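Wax, Soot and Brass: Church and Home Altar Cleaning Tips, Tested and Mostly Doubted

By Nhàn Bạch
Updated 26 April 2019

I have cleaned up after candles for most of my adult life, first at my grandmother's altar in the front room and later in a parish sacristy with bad light and one working faucet. In that time I've been handed a lot of advice. Some of it came from people who knew what they were doing. A good deal came off the back of a bottle, and I've come to trust that kind least.

What follows is what I still do, what I've dropped, and a few things I have never believed and still don't.

Wax on altar linen

The advice everyone gives is brown paper and a hot iron. It works on some wax, some of the time. What the people who repeat it leave out is that the iron melts the wax down as well as up, and if you haven't scraped first you will drive a good part of it into the weave. Then it looks clean until the next time you press the cloth, when a gray shadow comes back in the same place.

Put the cloth in the freezer in a plastic bag for a couple of hours. Crack the wax off with your fingernail or the edge of an old library card. Only then get out the paper and the iron. Use plain paper with no printing on it. I've seen a fair linen with half a supermarket logo on it, backwards, and it did not wash out.

Keep the iron on low, no steam, and move to a fresh piece of paper every few seconds. If the paper stops picking anything up, stop. More heat won't help.

Colored wax is another matter. The iron lifts the wax and leaves the dye. I have read that rubbing alcohol takes out red candle dye, and I have tried it on four cloths with one clean result. Test a corner of the hem before you try it on the front.

Boiling water poured from a height is an old trick for white cotton and I'll admit it's a good one, if you have a deep sink and steady hands. Don't do it over linen with colored embroidery, whatever your aunt says about the thread being fast.

Wax remover in a bottle

Jarkarberg sells a wax remover that smells strongly of oranges. I bought it in February because three people told me to. On glass it did the job. So did hot water and dish soap, which I already had. On a varnished wood stand it took the wax off and dulled the varnish under it, and I spent a Saturday with furniture polish trying to hide a patch the size of a coin.

I won't say don't buy it. I will say read the small type, where it mentions "sealed surfaces" in a way that could mean anything.

Getting the stub out of a votive glass

Freezing works here too, and this is the one place where I have no complaint. Leave the glass in overnight, turn it over, tap it. If the stub stays put, run a butter knife round the side, gently, and tap again.

Let the glass come back to room temperature before it goes anywhere near warm water. A cold glass in a hot sink will crack, and it will be one from the matching set.

The tip about putting a few drops of water in the bottom of the glass before you set the candle in it is fine for a short-burning candle. I'd leave it alone with anything that burns for days. Water under a wick that has burned all the way down can spit, and I don't like the sound it makes.

Brass candlesticks

First find out if they're lacquered. Most cheap ones are, and so are plenty of expensive ones. Polish does nothing for lacquered brass except wear through the lacquer in spots, and then you have a candlestick with a rash. Wipe those with a damp cloth, dry them, and walk away.

For bare brass you'll hear about ketchup, lemon and salt, vinegar and flour, toothpaste, and cola. They're all the same idea, a mild acid or a mild grit, and they all take tarnish off. They also leave the metal pinkish if you let them sit, and the salt gets into the chased parts and comes back green a month later. I'd use ketchup on a doorknob. I would not use it on something a family gave in memory of somebody.

Greleck polish is what I've settled on, without much love. It's slow and it leaves a white crust in the crevices that has to be picked out with a wooden toothpick. The label promises a shine that lasts all year. In a room where people burn candles you will get six weeks, maybe eight, and less if anyone touches it with bare hands, which they will.

Wear cotton gloves to carry the pieces back. This sounds fussy and I thought so too until I saw a full thumbprint come up brown on the base of a stick I'd finished the day before.

Cloths

Stultex makes a microfiber cloth "for sacred metals." It comes in a nice purple. I had it next to an ordinary one from the hardware store for a whole season, and if there's a difference I can't find it. Old cotton T-shirts are as good as either. Cut off the seams and anything printed.

Whatever you use, don't put the polishing cloth in the same wash as the linens. Wash it alone or throw it out.

Soot on walls and statues

Dry first. Always dry first. A wet sponge on fresh soot makes ink, and on a painted plaster wall you'll be looking at the smear until somebody repaints. Use a dry soot sponge (the plain rubber kind with no coating) and stroke it in one direction, top to bottom. When the face of the sponge is black, slice it off with a knife and carry on.

Bread is the old remedy. Soft white bread, crusts off, rolled into a ball. It does lift soot. It also leaves crumbs in every fold of a statue's robe, and I have found out what likes to eat those.

On painted plaster figures, do less than you want to. A soft makeup brush and some patience will take off the dust. If the face is dark with years of smoke, that may be smoke and it may be old varnish, and you can't tell which by rubbing. I've met a Saint Joseph who lost his eyebrows to baby wipes. If the figure is old or matters to people, pay someone trained.

And trim the wicks. A short wick smokes less. Most of the soot I've cleaned off walls came from wicks as long as a matchstick with a mushroom on top.

Incense ash

Panyasiri cones come with a little dish that's too small for them, so the ash falls wherever it likes. Set the dish on a tile or a saucer of dry sand. Sand is better than rice, which people use because it looks nice and which goes dusty and draws moths.

Let the ash sit a full day before you empty it into a bag with anything that can burn. Charcoal can look dead and be hot in the middle, so those go into a metal can with a lid, outside.

The claim that incense ash makes good silver polish turns up on a lot of pages. I tried it on a spoon. It scratched the spoon.

Flowers by the altar

A penny in the water, an aspirin, sugar, bleach, vodka. I've tried them all one time or another, and clean water changed every second day in a scrubbed vase beats the lot. The scrubbing is the part people skip. If the vase has a ring inside, the flowers are standing in last week's trouble.

Snip lily anthers off as soon as the bud opens. If pollen gets on the cloth, don't rub and don't wet it. Lift it with sticky tape, then hang the cloth in the sun for an afternoon. I was ready to call the sun part nonsense. It works on white cloth, and I've stopped arguing about it.

Storing things between seasons

Acid-free tissue is worth the money for linens. Roll them on a tube if you can, because a fold left in for a year becomes a line that no iron will fully take out. Skip the starch before storing. It yellows and silverfish like it.

Cedar blocks smell good and I have never seen proof they keep anything out. A box with a tight lid does more. Wrap candles separately, lying flat, away from the attic. A tall candle stored standing in a warm closet will lean by summer, and I don't believe a word about rolling them straight again on a warm towel. Mine snapped.

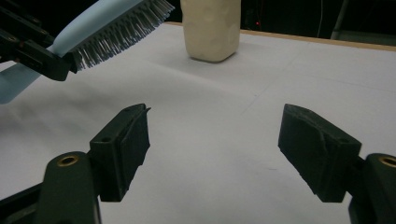 Reader mail

A reader asks if baking soda will get melted wax out of carpet. No. Ice in a bag, scrape, vacuum, then the iron and plain paper as for linen, on the lowest setting and with a damp white towel ready in case the pile starts to flatten. Another wants to know if blessed candle stubs can go in the trash. That's a question for your pastor, and I'd ask before cleaning day.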